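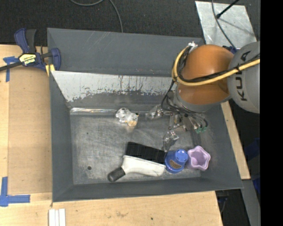 Pekby Bin Handling Group, Software Section

Dendeck (software)

Dendeck is a grasp planning and control stack for picking mixed objects out of a bin with an industrial arm and a three-fingered gripper. Written at Pekby, mostly by Kalevi Mäkelä and Hậu Huỳnh, later Carleen Ormsby. Replaced an older set of scripts called Skondine, parts of which are still in the tree (see Legacy code).

Overview

Takes a depth cloud of the bin, proposes grasps, throws out the ones that would hit a wall, sends what's left to the arm. No object models. The planner doesn't know a brush from a cup and isn't supposed to. Runs on a KUKA arm over a gray metal bin with sloping walls, typical contents being household stuff: a hand brush with black bristles, a light purple cup with a wavy rim, a blue rounded container, a small glossy white figurine.

Perception

Point cloud is cropped to the bin volume first. Crop box is set by hand in bin.yaml, and has to be redone if the bin moves. Floor plane is then fitted and removed. Bare metal is the main source of trouble here, reflections come back as points below the floor and the plane fit gets dragged down. Fix since January: fit the plane once with nothing in the bin, store it, reuse.

Segmentation is plain clustering on distance. Objects that touch come out as one blob. The brush and the blue container, lying end to end, are a good case, one long cluster with a center somewhere near the join. Ormsby's splitter looks for a change in surface curvature and cuts there. Works on round things next to flat things, poor on two boxes.

Grasp proposal

Up to 60 candidates per cluster, cut to 14 after scoring. Score terms:
Finger clearance to neighboring clusters
Clearance to the bin walls
Tilt of the wrist from vertical
Distance from cluster center

Weights are in score.yaml. Do not tune them on the same objects you test on (this has happend).

Hollow objects get a seperate rule. If the cluster has an open rim, one finger may go inside and the others outside. Cups near a corner usually fail the wall check for an outside grasp, so the rim rule is all thats left for them.

Motion planning

Two stages. A free-space move to a point over the bin, then a straight descent with the fingers preshaped. The collision model has the bin, the work surfaces and the arm. Cables are a fat capsule on the outside of the wrist, drawn by Dörte Kleinschmidt, generous on purpose. Some reachable grasps get rejected because of it. Shrinking the capsule has been proposed, not merged.

Clamps on the rim are not detected. They go in as fixed boxes, by hand, same file as the bin.

Control

Position control down to contact height, then the fingers close until motor load passes a threshold. Lift, check the load again, if it has dropped count a miss and replan. After 2 misses on the same cluster the planner moves on to another one and comes back later.

Tooling

dd-replay plays back a logged attempt with the cloud and all candidates, rejected ones in a seperate layer with the reason. dd-diff compares two score files on the same log. Viewer is Vaughan Grimshaw's, originally made for the Te Moana project, and still says Te Moana in the title bar.

Legacy code

The Skondine driver still handles the gripper. Blocking calls, no timeout on close. Rewrite open, assigned to Huỳnh.

Known issues

Thin flat objects vanish with the floor plane
Stored plane goes stale if the bin is bumped, no warning given
Replay drops the last message of a log

Last edited 13 November 2023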